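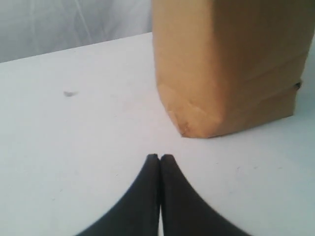
Pale tabletop with a brown paper bag, September.

Mirkavard Residents' Association
Minutes of the September meeting

Present: Sun-ja Moon (chair), Nam-gil Ryu, Ah-rin Myung, Seung-woo Myung, and residents as signed in on the sheet by the door.
Apologies: Sang-wook Jin (arrived during item 4).
Minutes taken by Ah-rin Myung.

The meeting was called to order at 7 p.m.

1. Minutes of the last meeting

The minutes were read and approved with one correction. Under the item on the bike room, the word "removed" should read "tagged." No bikes have been removed.

2. Matters arising

The light over the rear stairs has been replaced. A resident on the upper floor said it now comes on in daylight. Nam-gil Ryu will ask the electrician to adjust the sensor when he comes back for the basement outlet.

The sign for the recycling area has been reprinted with larger type. The old one is still up next to it and says something different about cardboard. Seung-woo Myung will take the old one down.

The letter to the owners of the lot next door was sent. No reply so far. Sun-ja Moon will call them before the next meeting.

3. Heating

Nam-gil Ryu reported on the visit from Verkell, the firm that services the boiler. The technician bled the lines on the lower floors and found air in the north riser. He said the boiler itself is sound but that the circulation pump is near the end of its life and could fail during the winter. He quoted for a new pump and for a rebuilt one. The rebuilt pump costs less and carries a shorter warranty.

Discussion followed. Several residents on the north side said that their bedrooms were cold last winter from the first frost on, and that they had run electric heaters at their own expense. One resident asked whether the new pump would fix this or only keep things as they are. Nam-gil Ryu said the technician would not promise anything until the lines had been balanced. The balancing is a separate job and takes a full day, with someone at home in every apartment.

Sun-ja Moon said that in her view there was little point in buying a pump without the balancing. Seung-woo Myung agreed but was worried about getting into every apartment on the same day. The last time access was needed, for the smoke alarms, it took three visits.

It was moved and seconded that the association buy the new pump and book the balancing at the same time. Carried, with one against. The resident voting against asked that the minutes show she is in favor of the pump and opposed to the date being set without asking people first. Nam-gil Ryu will circulate a choice of dates.

4. Parcels and the front hall

Sang-wook Jin arrived at this point.

Parcels are still being left on the floor under the mailboxes. Ah-rin Myung said the hall was hard to get through with a stroller last week and that a delivery had been propping the inner door open. The fire inspector has mentioned the door before.

Three ideas were put forward. The first was a set of lockers. Sang-wook Jin had a price from Prorina for a 12-door unit, which would fit on the wall where the notice board is now. The second was a set of open shelves in the old stroller room. The third was to ask carriers to bring everything upstairs, which was tried two years ago and worked for a month.
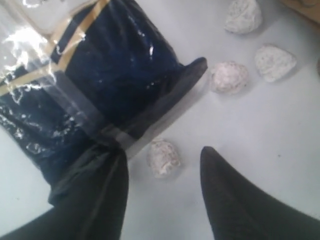

Most of those present preferred the shelves. They cost little, and the stroller room already has a door that locks with the building key. The main objection was that anyone with a building key could take anything. Sang-wook Jin said that this is the case now in the front hall, with the difference that people walking past on the street can also see what is there. A resident who works nights asked that the room be open at all hours and not just when someone is around to unlock it.

It was agreed to try the shelves through the winter and to look at the lockers again in the spring. Sang-wook Jin will buy the shelves and may spend up to $249. Sun-ja Moon will write the instructions for the carriers and put one copy on the outer door and one at eye level by the buzzers. Residents are asked to collect parcels on the day they arrive if they can, and to stop leaving returns in the hall without a label. Anything unlabeled will go on the bottom shelf.

The two strollers still in the room belong to families who have been told. They will move to the space under the stairs.

5. Courtyard

Seung-woo Myung reported that the maple has been looked at and does not need to come down. One limb over the bench should be taken off before the leaves turn. The tree company can do it on the same visit as the hedge.

There was a long discussion about the vegetable beds. The waiting list has grown and two of the beds have not been touched since spring. Under the rules a bed goes back to the list if it is left for a full season, but the rules do not say who decides. Sun-ja Moon proposed that the holder get a note first and two weeks to answer. Agreed. A resident asked whether mint counts as planting. It was felt that it does, but that it should be in a pot.

The hose has a split near the tap end. Nam-gil Ryu has a repair fitting at home and will bring it down.

6. Laundry room

The second dryer is back in use. The price per load has not changed. The sign-up sheet is being ignored in the evenings, and some people have come down to find their clothes taken out and left on top of the machine. After some discussion it was agreed that clothes may be taken out 15 minutes after the end of the cycle and should be put in the basket, not on the machine or the floor. Ah-rin Myung will add a line to the sheet.

The question of a quiet time after 10 p.m. was held over.

7. Winter supper

Song, the restaurant on the corner, has offered its back room again on the same terms as last year. The room holds 62 seated. Last year some people who had not put their names down had to be turned away, so there will be a list this time and it will close when it is full. Sang-wook Jin will speak to the restaurant about dishes without meat. Children are welcome.

8. Any other business

A set of keys on a green cord was found on the rear stairs. Ask at apartment 2.

A resident asked for the minutes to be posted in larger type. Agreed.

The next meeting will be held in the same room at 7 p.m. Heating dates and the stroller room will be first on the agenda.

The meeting closed at 8:50 p.m.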